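**Packing small odds and ends for a move – how much paper?**

**tansyrow**
2023-09-25

We move in March and I've started early on the bits that don't get used much. I'm on the small stuff now: cups without saucers, plastic tubs, lidded boxes, things that never had a proper home in the first place. The plates are easy enough because they stack. It's the odd shapes I can't get on with.

So far I've been wrapping every item on its own in plain white paper and putting it in a medium carton. I bought a pack of packing paper from Hudia and I'm going through it faster than I thought. The last carton took 27 sheets and it wasn't even full.

Do you wrap everything, or only what can break? And do you put things inside other things? My mother always said not to, but she also kept every carton she ever owned.

**gatepost_9**

Only what can break. Plastic tubs don't need paper at all. Put the lids on, put them at the sides of the carton and let them do the job of the paper.

Ceramic cups get one sheet each, crumpled and pushed inside, then a second round the outside. Upright, never on their side.

**lowfield**

I'd disagree about the plastic. The clear rigid sort cracks very easily, more easily than a thick mug. I lost a whole set of salad pots in our last move and not one cup. The soft lidded ones you can throw down the stairs.

Also I wouldn't leave lids on. Pack the lid beside the box and use the inside for small items, teaspoons, corks, clips. Otherwise you're paying to move air.

**gatepost_9**

You're paying to move air either way. Lids off means lids lost. I've got four boxes in the cupboard now with nothing to go on top of them.

**lowfield**

Tape the lid to the base. Masking tape comes off clean.

**millrace**

Crumple the paper first, whatever you're wrapping. A flat sheet straight from the pack slides about and gives you no padding. Screw it up, open it out again, then lay it on the table and start. You'll use half as much.

This is the sort of thing I mean, small items out on the table and a sheet that's been well creased:
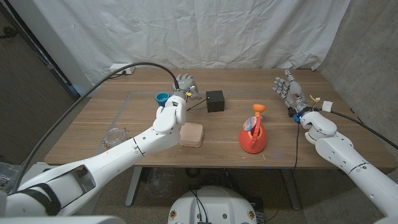
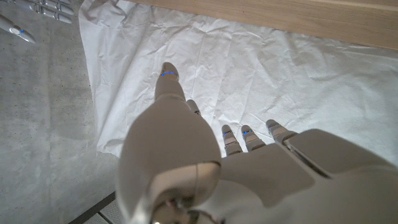 *The small things on the table, then the paper after crumpling.*

Get everything for one carton out before you wrap any of it. In the first one there's a blue cup, a black box, a beige box with a lid and a clear round tub, which is hard to see against the wood. Put the clear things on a tea towel if your table is pale, or you'll put an elbow on one.

For that lot I'd wrap the cup and the clear tub and leave the beige one bare. The black one depends what it's made of, but if it's open I'd put the wrapped cup in it if it fits.

**tansyrow**

Thanks, that's useful. I have been using the sheets flat. I tried three cups just now with the paper creased first and they do sit better in the carton.

When you say the cup goes inside the box, doesn't that mean a knock on the box goes straight to the cup?

**millrace**

Not if there's paper under it as well. Put a ball of it in the bottom, then the cup, then another on top so it can't move. If you can hear it when you shake the carton, open it up again.

**gatepost_9**

I'm with your mother on this one. Things inside things get forgotten. We found a sugar bowl inside a casserole a year after we moved in.

**lowfield**

Write it on the carton then. "Casserole + sugar bowl". It takes a few seconds.

**oddsock_jen**

Can I ask where people are getting paper? Hudia has gone up again near us. I got a roll from Kallell and it's thin and tears at the creases, so I wouldn't bother for anything heavy. It's fine for stuffing cups.

**gatepost_9**

Newspaper, but only for the outside layer. The ink comes off on pale china and you end up washing all of it at the other end.

**millrace**

Skodby do a plain white one in packs of 116. It's thicker than the Hudia and I've reused most of mine. Flatten the sheets as you unpack and keep them in the last carton.

**tansyrow**

I'll try Skodby for the glasses and finish the Hudia on the cups. I'm leaving the soft plastic bare and wrapping the clear ones. The lids are going to be taped on – I know I'd lose them otherwise.

I've got 10 cartons done and most of the kitchen still to go. Does anyone number theirs, or just write the room on the side?

**oddsock_jen**

Both. Room on the side and the top, number in the corner, list on the fridge.

**lowfield**

Room only. I never once looked at the list.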